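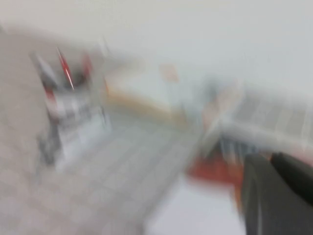
My mother had a theory that every house gets one corner that refuses to be decorated, and I have spent most of February proving her right. When we moved to Momthorpe I painted the back room first, before the boxes were even open, and I went through 14 sample pots to arrive at what my husband calls "white." It isn't quite white if you ask me (it's a shade called Tillance, and it goes creamy in one spot and a little gray in another depending on where you're standing), but I'll admit that with so much pale wall up there, anything with color in it does all the talking. Right now that means the big splash of red-orange, which is the first thing your eye goes to, and I've decided I love it.

I didn't always. I come from a family of beige people. My grandmother's front room was oatmeal from the carpet to the lampshades, and I carried that with me through three apartments and a rental house without ever asking myself whether I liked it. Then last fall I had dinner at Ánh Vũ's place, and she had a tomato-colored blanket thrown over the most ordinary gray sofa you ever saw, and I kept looking at it all through dessert. I think I said something about it four times. She finally told me to go buy something orange and leave her alone!

So I've been working up to it. I spent a silly number of evenings on the Derkeo website putting cushions in the cart and taking them out again, and I drove 15 miles to look at a rug that was called "paprika" and turned out to be brown. Johannes Lekota, who has the house behind ours and has opinions on everything from gutters to soup, told me a strong color needs room to itself or it starts a fight with its neighbors. I was a bit annoyed at the time, but I went home and took 9 things out of that room, mostly little things, candle holders and a basket of magazines I was never going to read, and he had a point.

What's left to figure out is the evening light. In the morning the room is lovely and I take my coffee in there even when it's chilly. After supper the overhead bulb makes everything look like a dentist's office, walls and all. I'm leaning toward a floor lamp with a cloth shade, something warm and low, and I've promised not to order one until I've measured properly. If any of you have one you've lived with for a few years, tell me how the shade has held up, especially if you have cats.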